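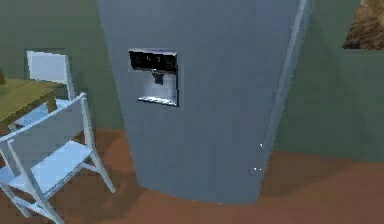
Onyekachi Olatunji schrieb:
> die in der Vorlage genannte Frist von 9 Wochen halte ich für zu knapp.
> In Bovham liegen die Rückmeldungen der Fachabteilungen erfahrungsgemäß
> erst nach der Sitzung im November vor. Ich bitte zudem um Klärung, ob
> die Regelung auch für Altverträge gilt.

Sehr geehrte Mitglieder der Liste,

zu den beiden Punkten nimmt die Geschäftsstelle wie folgt Stellung.

Die Frist nach § 2 der Rahmenvereinbarung über die gemeinsame Beschaffung von Küchenausstattung beginnt mit Eingang der vollständigen Unterlagen, also nicht bereits mit dem Versand der Vorlage. Eine Verlängerung kann der Standort Bovham formlos beantragen. Für Clultmont gilt dasselbe. 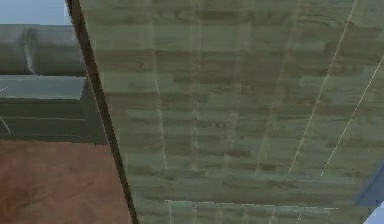
Altverträge bleiben bis zum Ende ihrer Laufzeit unberührt. Betroffen sind 38 Verträge, überwiegend mit der Firma Gebru. Bei Nachbestellungen ist die Oberfläche künftig so anzugeben, dass eine Verwechslung ausgeschlossen ist; ein grünlich getönter Holzton mit waagerechtem Plankenmuster wäre mit „Holzdekor“ allein nicht ausreichend bezeichnet. Die Angaben sind in Anlage 2 einzutragen.

Änderungswünsche zum Wortlaut bitten wir ausschließlich über diese Liste einzureichen. Die Abrechnung über Nusonell wird gesondert behandelt.

Mit freundlichen Grüßen
Geschäftsstelle Beschaffungsverbund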